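工作间记录，星期四，下午开始写，晚上补完

先把早上的事记下来，不然又忘了。我进门的时候 Naledi 已经把长桌上的东西挪了一半，挪到哪儿去了呢，挪到我的椅子上。焊锡丝、两卷美纹纸、一把不知道是谁的塞尺，还有那盒找了一个多星期的 M3 垫圈（原来一直压在抹布底下！）。她说今天非把灯的事弄完不可，我说行，反正椅子也坐不成了。

背景简单交代一下，给上个月没来的 Genivaldo 看：我们这间屋子朝北，窗户又高，上午还凑合，过了中午长桌靠里那一头就暗下来。之前大家的办法是谁干活谁拉一盏夹灯过来，结果就是桌沿上夹满了灯，线绕来绕去，桌面上亮的地方晃眼，暗的地方什么也看不见。Mandla 上个月拧一颗沉头螺丝，拧了半天才发现批头根本没进槽里，他自己也笑。所以这次 Sosside 的零用预算批下来，我们就说好先弄灯，再弄台面，最后弄墙上的挂板。

灯是从 Skandovura 订的，两根长条的，一盏带臂的。长条的昨天下午已经挂上了，Ragnvald 站在梯子上挂的，我在底下扶梯子兼递螺丝。吊链长度我们来回改了三次，第一次太低，Ragnvald 一转身就碰头；第二次太高，灯光全打到柜子顶上去了，柜顶倒是从来没这么亮过，一层灰看得清清楚楚；第三次差不多，我拿卷尺量了一下，灯底到梁底 44 厘米，记在这里，以后换链子照这个数剪。别再问我了，就是 44。

亮度也量了。照度计是跟隔壁 Thabiso 借的，记得还，他已经在走廊里提醒过我了。目标是桌面中间 1000 勒克斯，这个数是我们自己定的，没什么来历，就是 Naledi 把灯一档一档调过去，大家轮流坐下来看同一块刻度板，觉得看得舒服的那一档，仪器上差不多就跳在那儿，于是取个整。中间够了，两头还差一截，尤其是靠里那头，柜子的影子斜着压过来，把桌角切掉一大块。

说到影子，今天大半天其实都在跟影子较劲。亮的地方好办，加灯就是了，可是灯越亮，旁边的影子就越黑，眼睛适应了亮处以后再往黑处看，简直像掉进井里。Naledi 拿一只深色的工具盒放在桌角做试验，盒盖掀开，里面放一枚黑的尼龙垫片，让我找。我找了好一会儿，最后是用手摸出来的。她很得意，说你看吧。我说我看不见啊，要是看得见还装什么灯。

换浅色的托盘就好多了。我们试了三种底色：白的搪瓷盘、灰的橡胶垫、还有一张裁下来的黄卡纸。白盘子最亮，但是反光厉害，小的亮件（弹垫、轴套那些）放上去反而跟盘子混成一片；灰垫子最舒服，什么颜色的东西放上去都认得出来；黄卡纸嘛，Mandla 坚决支持，他说黄色提神，而且从屋子那头一眼就能看到托盘在哪儿。这一点我得承认他是对的，黄色隔着老远、眼睛没对准的时候也跳得出来，余光里就是一条黄。Naledi 说那就托盘边上贴黄胶带，里面垫灰垫子，两边都不得罪。就这么定了。

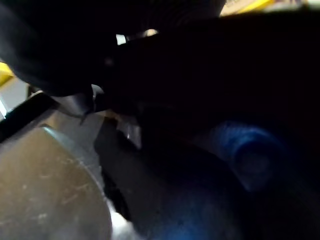

暗处的一圈蓝光。左边缘和右上角那两块黄虽然虚，还是很抢眼。

最黑的地方几乎什么也认不出来，轮廓只剩一点点；蓝的那一块其实很弱，可是周围一黑它就成了主角，眼睛老往那儿跑；上面那道细缝里漏过来的一小点白，又尖又亮，跟旁边的黑一比简直扎眼。再有就是黄，黄色真的不用看清楚也知道它在那儿，Mandla 看完只说了一个字：哈。

所以下面几条是看完以后加到灯的要求里去的，我想到哪儿写到哪儿。

先说弱的那一头。不能只盯着照度计在桌面中间的读数，桌上放了东西以后再量一遍，至少把计放到东西的背光面去。昨天我们量的全是空桌子，读数漂亮得很，今天把台虎钳、零件架、一台打开的机箱都摆回原位，背光面一量，掉得我都不好意思写。我让 Ragnvald 念数，他念完看着我，我说先不记，调完再记。（调完了，确实好多了，见后面。）

再说亮的那一头。缝里漏光这个事情以前我没当回事，总觉得漏一点光进来是好事嘛，多一点是一点。但是你低头做细活的时候，视野边上有那么一个小亮点，过一会儿眼睛就累了，而且会忍不住去看它。我们屋里最典型的就是柜子和墙之间那条缝，下午窗户的光正好从那儿穿过来，落在桌子靠里的一头。我坐在那个位置上焊过一下午排针，回家头疼，一直以为是松香的缘故，今天 Naledi 让我坐回去抬头看，好家伙，一道白光正对着左眼。拿一块硬纸板塞上，立刻就舒服了。纸板是临时的，回头裁一条泡沫板，刷成灰的。

然后是有颜色的小灯。我们屋里有蓝色指示灯的东西太多了，电源、充电座、那台旧的集线器，白天看着没什么，一到傍晚顶灯关掉一半，桌面上就左一块蓝右一块蓝。蓝光照在黑东西上还好，照在线上就麻烦，Genivaldo 上回把灰线认成蓝线，多半就是这么来的（这个我没有证据，他也不承认，先写在这里，等他来了当面吵）。办法很土：指示灯上贴一小块磨砂胶带，灯亮没亮照样看得出来，光就不会铺开一大片。贴了一下午，全贴完了，抽屉里那卷胶带也用完了。采购单上加一卷。加两卷吧，反正总要用。

中午吃饭的时候大家又为色温吵了一架，这架其实从去年就开始吵。Mandla 要暖一点的，说白光照得人脸像没睡醒；Ragnvald 要偏冷的，说暖光底下看不清铜和黄铜。我两边都同意，于是两边都不满意我。后来 Naledi 从她包里翻出一截铜管和一截黄铜管（她包里为什么会有这个，没问），放在带臂的那盏灯底下，冷暖来回切。切到中间那一档，两截管子分得最清楚，脸也还像张脸，于是色温旋钮就停在中间，我拿油漆笔在旋钮和灯座上各点了一个小白点，对齐就是。谁要是拧歪了，请拧回来！

下午主要是弄台面。旧台面上的胶印真是一层叠一层，最底下那层恐怕比我来这儿还早。酒精擦不动，柑橘味的那瓶除胶剂倒是管用，但是要等，喷上去盖一张纸巾，去干点别的，回来再用塑料刮板推。性子急的人（我）第一遍没等够，推出来一堆黏糊糊的卷儿，全粘在袖子上。第二遍老老实实等了，一推就下来。刮板别用金属的，靠窗那头有一道新划痕，是我，我承认。

擦干净以后发现台面本身的颜色比我印象里浅得多，光这一项桌面看着就亮了一层，灯都没动。Ragnvald 说早知道先擦桌子，也许灯都可以少订一根。Naledi 让他小声点，报销单还没签呢。

Trernetell 的那罐哑光漆也到了，刷柜子侧面用的。原来柜子侧面是亮面的深色，一来反光，一来影子重，两头不讨好。罐子上写的颜色名字很诗意，实际就是浅灰。今天只刷了靠里那只柜子对着长桌的一面，一遍，有点露底，明天看干了以后的样子再决定要不要第二遍。刷子泡在水池边的玻璃瓶里，别拿那个瓶子喝水，也别倒掉。味道不大，门还是开着，走的时候我把窗户留了一道缝，外面要是下雨请谁顺手关一下。

挂板的事今天只来得及比划。我的想法是常用的东西挂在肩膀以下，一伸手就够得着；Mandla 的想法是按大小排，好看。我们拿粉笔在墙上画了个大概，画出来像个鸟笼。Thabiso 过来要他的照度计，站着看了一会儿，说你们把剥线钳画得比锤子还大。照度计还没还，他答应再借一晚上。他倒是提了一个挺好的主意，挂板上每样东西后面描个黄边，东西不在，黄边就露出来，远远一看就知道缺什么。又是黄色！Mandla 高兴坏了，当场去翻胶带。胶带刚用在托盘上，剩下的不够描一整面墙，只描了尖嘴钳和那把大的活动扳手，先看看效果。

编号也趁这个机会改了。零件抽屉以前是谁装满谁写，字迹五花八门，还有两个抽屉写着同一个名字。现在从左上开始往下编，一直编到 13，13 号归杂项，凡是说不清楚归哪儿的都进 13 号，但是每个月要倒出来清一次，不然它迟早又变成原来那个样子。标签我用粗笔写的，黑字白底，站在桌子靠里那头也念得出来，我特意走过去念了一遍。Ndlovu 那批接插件单独放，盒子还没到，先装在饼干盒里，盖子上写了字，别往里放饼干。

傍晚收工以前把读数又过了一遍，顺便把窗帘拉上，看看没有天光的时候怎么样。中间还在原来定的那个数上，靠里那头把带臂的灯转过去以后，跟中间已经看不出明显的差别，台虎钳背光的一面也能认出刻度了。靠门那头稍微弱一点，不过那头主要放咖啡机，咖啡机用不着那么亮。带臂的灯臂上第二个关节有点松，转到平着的位置会慢慢往下垂，我拧紧了一点，还是垂，可能要加个垫片。正好 M3 的找到了，回头试试合不合。

还没弄的，写给自己，也写给明天先到的那位：柜子侧面看漆，露底就补；泡沫板裁一条塞柜子后面的缝，把纸板换下来；磨砂胶带和黄胶带都要买，黄的要宽一点的；照度计还给 Thabiso，这回真的还；长条灯的电源线现在是用扎带吊着的，要走线槽，Ragnvald 说他来，线槽他那儿有旧的；带臂灯的关节；我的椅子。

最后那条是因为我写到这儿的时候仍然坐在一只倒扣的周转箱上，椅子上的东西一样没少，还多了一把粉笔。Naledi 已经走了，走之前在 13 号抽屉上贴了张字条，写着“请先想想再往里扔”。塞尺也没有人认领，我放进 2 号抽屉了，量具都在那儿，要找的话自己去拿。

晚上补一句：刚才关顶灯的时候又看了一眼，桌面上的蓝块基本没了，只剩充电座侧面还透出来一点，胶带没贴到侧面。明天补上。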